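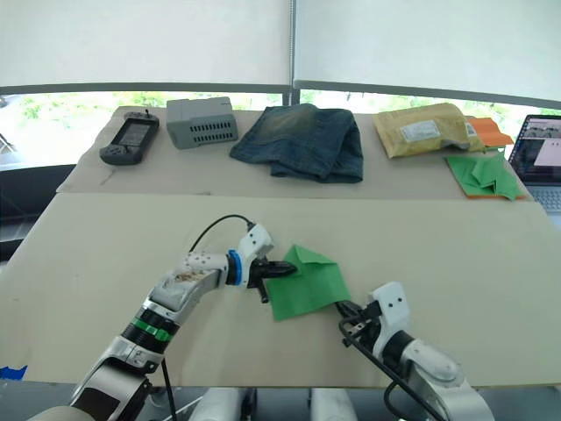 Both arms on the green cloth, front table.

Clilelley Robotics Club
Minutes of the August build meeting

Chair: Reshma Swanepoel
Start: 4:20 p.m.

1. Minutes of the last meeting
Accepted with one correction. The line "folding is solved" is struck. The chair asked that the word "solved" stay out of the minutes until there is a log to go with it.

2. Cloth folding
The Vurkwood team reported on the two-arm fold. Their figure was 5 good folds out of 20 tries. The chair asked what counted as good. The team said the corners met. Asked how closely they met, the team said it was judged by eye, by whoever was standing nearest. Several members felt that a club with a tape measure in every drawer could do better.

The team believes most misses happen at the second grip, when the right gripper closes on the cloth. The chair said this may well be so, but there are no notes on which tries failed or where, and she is not willing to rewrite the grip code on a hunch. The proposal to do so was put off.

Agreed: a fold is good if the corners land within 2 cm of each other, measured. Every try gets written down, including the ones somebody bumped.

3. Back table objects
The jeans, the yellow padded mailer and the rest of the row on the raised table are meant for the sorting task. Busik asked when sorting would start. No date was given. The chair's view is that a team that can't yet fold a thin square of cloth on demand should leave denim alone. Busik disagreed and wants that noted. It is noted.

4. Mthembu Cup
Entry form is due before the next meeting. The draft describes our system as "able to handle any household fabric." We have tried one cloth, and it is green. Wording to be changed to "a single thin cloth, partly folded by two arms." There was some grumbling that this won't impress the judges. The chair said the judges will be in the room when it runs.

Vote on entering: carried, 2 against.

5. Actions
Vurkwood team - run the 20 tries again with the new rule and bring the sheet, not a summary of it.
Busik - write one page on the sorting task, with a pass mark in it.
R. Swanepoel - fix the entry form and send it round.

6. Other business
A request for new gripper pads was held over until the log shows the old ones are at fault.

Closed 5:35 p.m.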